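Living with stone: a talk with Yufang Dong

July 1, 2022

Yufang Dong has been mending other people's worktops for 13 years. She works from a unit behind the old bus garage in Irkthorpe, and most mornings she is on the road by seven with a van full of pads, buckets and plastic sheeting. When I visited she was between jobs and had an hour to spare, which she spent standing up.

She didn't set out to work with stone. She came to Irkthorpe to do the books for Ezzat, a firm that cut and fitted kitchen tops across the county, and she sat in an office above the saws.

“I did invoices for two years,” she says. “The phone was on my desk, so I got all the complaints too. Someone would ring and say there's a mark on my marble, what do I do? I'd go down and ask the men, and they'd say tell her it's natural. That was the answer for everything. It's natural.”

She began going out to look at the marks herself, at first to take notes for the office. One of the older polishers showed her how to work a small patch by hand, starting with a coarse pad and going up through the finer ones. She practised on broken pieces in the yard during her lunch break. When Ezzat stopped offering repairs she asked if she could have the customer list for them, and the owner said yes.

“He was glad to get rid of it,” she says. “Repairs are slow and you can't charge much. If you fit a new kitchen you're paid for the whole kitchen. If you fix a ring from a wine glass, people think it should be the price of a bottle of wine.”

Rings from glasses are a large part of her work. So are lemons. Marble is mostly calcite, which reacts with acid, and the dull patches that people take for stains are places where the polish has been eaten away. Dong calls these etches and is firm about the difference.

“A stain is something that has gone in,” she says. “Oil, tea, rust from a tin. An etch is where something has gone out. You can scrub an etch all day and you'll only make it bigger. People come to me after they've scrubbed it. They've used vinegar, very often. They read that vinegar cleans everything.”

I asked whether she tells them off.

“No. They feel bad enough. I ask what they used and I write it down.”

She keeps these notes in a set of hardback books on a shelf by the door. Each job has the name of the street, the kind of stone if she knows it, what was spilt, what the owner did next, and how long she spent on it. She let me look through one. The entries are short. “Beetroot, left overnight, bleach, then more bleach,” says one. Another reads only “Candle. Then iron.”

The order of work doesn't change much from house to house. She covers the cupboards and the floor, washes the top with plain water and a little neutral soap, and lets it dry fully before she decides anything. Wet stone hides nearly all its faults. Then she looks along the surface with a torch held low to one side. She marks the bad places with tape and asks the owner which ones bother them.

“Sometimes they can't see the ones I've marked,” she says. “Then I take the tape off. Why would I fix a thing they can't see? They'll only start looking.” 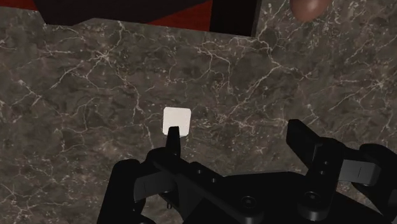 For an etch on polished marble she uses a powder mixed to a paste with water, worked in with a damp white pad until the shine comes back. On a honed top, where the finish is meant to be dull, she uses a fine abrasive and has to match the patch to the rest by eye. Honed tops are easier to live with, she says, but harder to mend well, as a patch that is a touch too smooth will catch the light from the window.

Stains take longer. She makes a poultice, a thick paste of clay and whatever will draw out the mark, spreads it on, covers it with cling film and leaves it for a day or two. Then she goes back and does it again. The worst she remembers was a house in Fondden where cooking oil had been leaking from a tin for most of a winter.

“Five times I went back,” she says. “It got lighter every time. After the fifth the lady said stop, I like it, it looks like a cloud. I said I can do one more. She said no, stop. So there's still a cloud there.”

I asked about sealers, which most owners have heard of and few seem to understand. Dong uses one called Plikum on nearly all her jobs, and says she would be happy with several others. What matters more to her is what people think a sealer does.

“It slows things down,” she says. “You spill oil, you've got longer to wipe it. It doesn't stop an etch. The acid is on top, the sealer is inside. I say this to everyone and I can see them not believing me. They've paid for a sealer and they want it to be a coat of glass.”

Her test for whether a top needs sealing again is to put a few drops of water on it, go and have a cup of tea, and come back. If the stone has gone darker under the drops, it's time. She does this beside the sink and by the hob, where the wear is heaviest, and doesn't bother with the far corners.

Prices came up more than once. A call-out in Irkthorpe is £100, and that covers a small etch or two. A whole worktop, taken back and repolished, starts at £500 and can go well past it if there are old repairs to undo. She will give a price from a phone call but will not hold to it until she has seen the stone.

“People send me a picture and say it's marble, and I get there and it's quartzite, or it's something made in a factory,” she says. “The factory ones I mostly leave alone. If there's resin in it you can burn it with the pad. I did that once and I paid for it myself. £215 for a small piece, and I was lucky they still had the colour.”

Old repairs annoy her more than old damage. She has found chips filled with car body filler, with nail varnish, and in one case with chewing gum that had been painted grey. A chip filled properly with a tinted resin will last for years, but the resin has to be matched to the part of the stone it sits in, and most stone is several colours within the width of a hand. She mixes hers on a tile, a little at a time, and puts a dab next to the chip to compare. She will not do this under kitchen spotlights. If the day is dark she does the rest of the job and comes back for the chip.

She is teaching someone at the moment, a young man from the next street who used to valet cars. He starts properly in September, when his college course is over, and until then he comes in when he can. He has good hands, she says, but he goes too fast.

“Cars are all one thing. You go round and round and the whole door comes up the same,” she says. “With marble you have hard bits and soft bits in the same piece. The vein is one hardness and the ground is another. If you press the same everywhere you get a dip. You can't see it but you can feel it, and then the customer puts a plate down and it rocks.”

I asked whether she has marble at home. She laughed and said she has laminate, dark brown, from whoever had the flat before. She has thought about changing it. There are enough offcuts in the unit to do a small kitchen if she didn't mind joins, and she has got as far as laying some of them out on the floor.

“I'd be looking at it all the time,” she says. “I come home, I want to put the pan down.”

Even so, she doesn't try to talk people out of it. When a customer rings before buying, as a few now do, she asks what they cook and who else uses the kitchen. A person who makes bread and wipes up as they go will be fine. A house with teenagers and a juicer will have etches by the end of the first week, and she tells them that. Most buy it anyway.

“And that's all right,” she says. “In the old cafes the marble is all etched, every bit of it, and people think it's lovely. It's only when you have one mark that it looks wrong. I tell them, wait a year. If you still hate it, ring me.”

I wanted to know how many do ring.

“Some,” she says. “More of them ring to ask about the bathroom.”

Bathrooms, it seems, are a different trade, and one she is still of two minds about. The floors are harder on the knees, and limescale is awkward to deal with because the products made to shift it will also take the polish off the stone. She scrapes it with a blade held nearly flat and goes slowly. She has turned down three showers this year and taken one, for a man who had let her keep her buckets in his hall during a long job on his kitchen.

Her phone had been going in her pocket while we talked, and now she took it out and read the message. A woman in Fondden had knocked over a jar of pickled onions. Dong rang her straight back, told her to rinse it with plain water, dry it, and leave it alone, and wrote the street name at the top of a new page.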